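Home | About Us | Classes | Visiting | Shop | Contact

Print this page | E-mail this page

About Flaradden Lettering School

Hi, and welcome! I run Flaradden, a small hand-lettering and sign-painting school over the old Ruppert hardware store on the main street in Sedau. If you've come up the back stairs you'll know the smell already (enamel paint, coffee, and whatever the bakery next door has in the oven).

I started out painting window signs for shops. My first paying job was a fish counter price board, and I spelled "halibut" wrong on it in letters you could read from across the street. They kept it up for a whole summer! After that I did menus, truck doors, a couple of boat names, and then people began asking if I'd show them how to do it. So I put three borrowed card tables in my garage one April and that was the first class.

These days we have a proper room with big north windows, and 238 people have come through the beginner course. Some of them wanted to letter their own wedding signs. A few run stores and were tired of paying for chalkboards every season. One came in to fix his handwriting and now does gold leaf, which I still can't do without holding my breath.

The beginner course runs for 9 weeks, in the evenings, with no more than 10 people in a group. I used to take more, and I spent the whole night squeezing between chairs and never got around to everybody. We begin with plain block capitals, and yes, we stay on them longer than you'd like. Then lowercase, then spacing (my favorite, I could talk about the gap between an L and an A until they turn the lights off), then a casual script with the brush. You get to keep your brushes.

If a whole course sounds like too much, come to a Wanov night. Wanov was the name of the paint shop that used to be downstairs, before Ruppert's, and we found their old sign behind a wall when we moved in. It costs $30, paints included, and you go home with one finished word on a board. Pick a short one. I've watched people choose "congratulations" and regret it by the second N.

People ask me all the time whether they need to be able to draw. You don't! I draw horses that look like couches. Lettering is mostly looking hard at shapes and doing them again, and I'd much rather teach someone patient than someone gifted.

I'm also a big believer in practicing on something you can wipe clean. Paper makes people nervous, so grab a whiteboard and a marker and just write one word, big, at any angle you like.
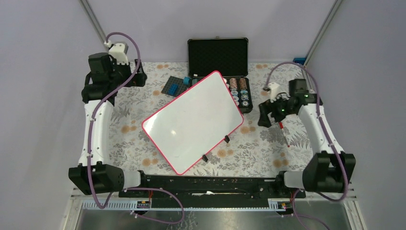
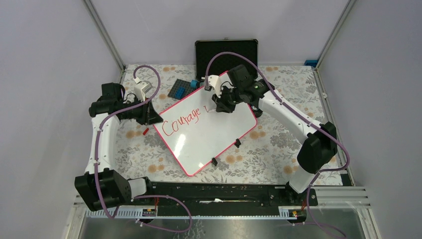 Do that for a few minutes every evening and your hand gets looser, and by the time you pick up a loaded brush you won't be gripping it like a hammer. I still warm up that way before a big job, usually with the customer's name, and usually badly the first few times.

We take on painted signs for local businesses too, when the class calendar allows. Storefront glass, A-boards and doors are all fine. I don't do ladders above one story anymore, my knees have voted. Drop me a line with a rough size and what you want it to say, and please check the spelling before you send it.

Parking is behind the building, and the stairs are steep, so call ahead if you need the freight elevator.

Print this page | E-mail this page

Related pages
Beginner course: what to bring
Wanov nights: upcoming words and colors
How to clean a lettering quill
The old Wanov sign and how we found it
Order a sign
Getting to Sedau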